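Open day demo, station 3. Set-up and running guide for the block table. Read the cautions first if you've never run it, rest can wait.
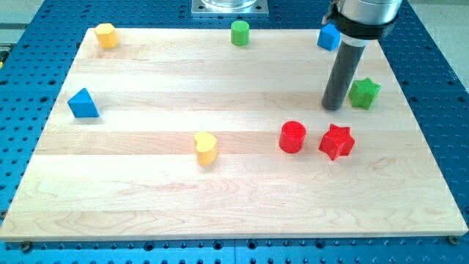 ## 1. Before the doors open

Demo is pushing. One arm, one rod, painted blocks on a wood board. Visitors call out a color and a shape, operator picks it on the tablet, arm slides the block to a new spot. No grasping at this station. Grasping is over at the Fiston table, send people there if they ask.

1. Power strip on. Then the arm controller. Then the Flumeo box. In that order, the Flumeo box won't find the arm if it wakes up first.
2. Wait for the steady light on the controller. Takes 95 seconds from cold. Don't press anything while you wait.
3. Log in on the tablet with the visitor-day account. The lab account has no speed cap. Do not use it with public in the room.
4. Check the speed cap reads "Demo". If it reads "Full", log out, start over.
5. Rope goes up before the arm moves for the first time. Rope first, every time, even for a quick test.

> **Caution:** The arm can start moving as soon as the tablet says Ready. Hands, sleeves, lanyards and badge cords all outside the rope by then. Yours too.

## 2. Board and table

The board bolts through to the holes in the blue table. Brass-colored bolts at the front corners. Finger tight, then a quarter turn with the key. More than that and it bows.

1. Wipe the board. Dry cloth only. Wax or spray changes how the blocks slide and then the push model is off all day.
2. Push down on each corner with a thumb. No rocking. If it rocks, look under it for grit.
3. Run **Board > Find Edge**. Arm goes slowly to the corners and hovers. Watch the tip. If it's over wood at every stop, accept. If it's over blue at any stop, stop and redo the bolts.
4. Save as today's board. Name doesn't matter, the system stamps it.

Note: don't move the board to a different row of holes to "make more room". Was tried in June. The far corners went out of reach and the arm faulted with a line of people waiting.

## 3. The rod

Long dark rod, rounded tip. Goes in the black collar under the wrist.

1. Arm in **Park**. Tablet must say Parked in words, don't go by how it looks.
2. Rod up into the collar until it stops.
3. Tighten the collar. Tug it. Twist it. No play at all.
4. Run **Tool > Touch Off**. Tip comes down until it's nearly on the wood, stops, backs up a hair. Gap should be 3 mm.
5. Gap wrong? Run it again. Wrong twice, the rod isn't seated. Back to step 1.

> **Caution:** Never loosen the collar with a hand under the rod. It drops.

Note: a rod running low will scrape the board. You'll hear it before you see it. Hit Pause and redo Touch Off. Running high is sneakier, tip rides up on the block and tips it over.

## 4. Laying out the blocks

Colors: yellow, green, blue, red. Use the painted blocks in the Jodeleo tub. The other tub has unpainted ones, those are for the lighting test, leave them alone.

1. Scatter them. Doesn't need to be pretty. Stars flat, cylinders and the hexagon standing on their flat ends.
2. Leave bare wood toward the front of the board. That's where most pushes end up and visitors see it best from there.
3. A close pair is fine and makes a good puzzle. Red cylinder next to red star gets people every time, they want to know how it'll get one out without bumping the other.
4. Nothing hanging over the edge. Back row can sit near the edge, but all of the block on wood.
5. Run **Scene > Look**. Tablet draws an outline on each block it finds. Check every block has one and the color name is right.

If a name is wrong it's nearly always the light. Close the blind on the window side, run Look again. Yellow is the fussy one. In strong sun its shaded sides go orangey and the system gets ideas.

Note: two blocks touching get one outline. Slide them apart a bit by hand (arm Parked, please) and look again.

## 5. Running a round

One round is 13 pushes max, then it parks itself. Good length for a group. Keep groups to 16 or the ones in back can't see.

1. Say what it's going to do before it does it. "It's going to push the green star toward us." Then press **Go**.
2. Take a request. Color and shape, both. "The red one" isn't enough, there's a cylinder and a star.
3. Type it or tap it. Typing is better for the crowd, they can see the words on the big screen.
4. Read back what the tablet says it understood. Wrong? Press **Clear**, not Go.
5. Let it finish. It'll often pull back and come at a block from another side. Looks like dithering, it's lining up. Don't press anything.
6. Next person.

Good requests to start with:

- yellow heart to the front edge
- blue cube away from the corner
- blue triangle toward the middle
- green star toward the red star

Harder ones, save for when it's going well:

- all the reds to the left side
- make a line of stars
- heart between the two cylinders (works sometimes, warn them)

Kids will ask for it to stack. Can't. Rod only pushes. Say so and offer a line instead.

## 6. If something goes wrong

**Block goes off the edge.** Press Pause. Wait for Parked. Pick it up, put it back on bare wood, run Look. Don't reach for it on the blue part while the arm is out, no matter how slow it's moving.

**Block falls over.** Same thing. Stand it up, run Look.

**Arm stops and the light goes red.** Read the code on the tablet out loud to your partner, one of you writes it down. Clear once. If it comes back, station's closed, send people to Fiston and call the desk.

**It pushes the wrong block.** Usually an old scene. Somebody moved a block by hand and didn't run Look. Run Look.

**It does nothing after Go.** Check the Flumeo box. If the little screen says Waiting, the request had a word it doesn't know. "Hexagon" is fine, "nut" isn't. "Triangle" is fine, "wedge" isn't. "Cube" and "square" both work.

**Visitor over the rope.** Red button. Not Pause, red button. Talk after.

> **Caution:** After the red button the arm can sag a little when it comes back on. Clear the area, check the tip is off the wood, then reset.

## 7. Questions you'll get

*Is someone driving it?* No. You choose the request, the system works out the pushes.

*How fast can it go?* Faster than this. It's capped today. Don't offer to show them.

*Does it learn while we watch?* No, not at this station. Today's rounds get saved but the model stays the same all day.

*Can my kid press the button?* Go button, yes, from outside the rope with you holding the tablet. Anything else no.

*Who made it?* Abeysekara did the push software, the table build is ours. Cards are on the side desk, hand them out, we have too many.

## 8. Between groups

1. Park.
2. Blocks back to a scatter. Not the same one each time, people come through twice.
3. Thumb check on the board corners. The bolts do work loose over a long day.
4. Wipe the tip. Paint rubs off onto it and then you get red streaks on yellow.
5. Look. Check the outlines.
6. Touch Off every third group, or any time you hear scraping.

Swap operators at the half. Tell the new one what faulted and what you told visitors it could do, so teh two of you don't say different things.

## 9. Shutting down

1. Park, wait for the word.
2. **Day > Save Rounds**. Give it a minute or so. Tablet stays awake till it's done.
3. Rod out, into the foam. Hand on the rod, not under it.
4. Blocks in the Jodeleo tub. Check under the table for strays.
5. Flumeo box off, then controller, then strip. Reverse of the morning.
6. Leave the board bolted down, we need it as is for the next session.
7. Rope down last.

Write any faults on the sheet clipped to the side desk, with the code and what was being pushed. "Acted weird" doesnt help.

Guide last changed 31 October 2024. Older printouts have the power order backward, toss them.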